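**Ticket 1936** - folded jeans coming back wrong size for shelf
Opened by: Marit Tangen
Assigned: Wayne Arsenault
Status: open

**25th July**

Shelf cubbies at Flinley are 24 cm wide. Jeans folded per the Nurna card don't go in, they bulge at the waistband and the door wont close. Same with every pair I tried. Skirts and tees fine.

Tried so far:

- refolding in thirds instead of quarters: worse, too thick
- different brand (Bako, straight leg): same
- smoothing the seat flat before first fold: helps a bit

Wayne: which way are you starting? Card says lengthwise first, one leg on top of the other, seams lined up, then fold up from the hem. If the crotch point isn't tucked in you get a wedge and everything after that is crooked. 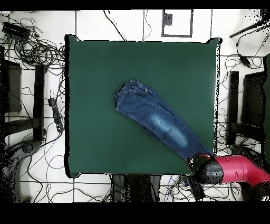
Marit: lengthwise, yes. Not tucking the point, card doesn't mention it?? Checked both sides.

Wayne: old card. Step got dropped when Dalva redid the layout in November. Point goes in toward the outseam, then hem to just under the waistband, then in half again. Don't press hard on the last one or it springs open.

Marit: did two pairs that way. One fits. Other is a stiff heavy denim and still catches on the door, maybe 1 cm over.

Wayne: put heavy ones on the open shelf for now. Asking Lindalva for teh corrected card, will attach when I have it. Leaving this open.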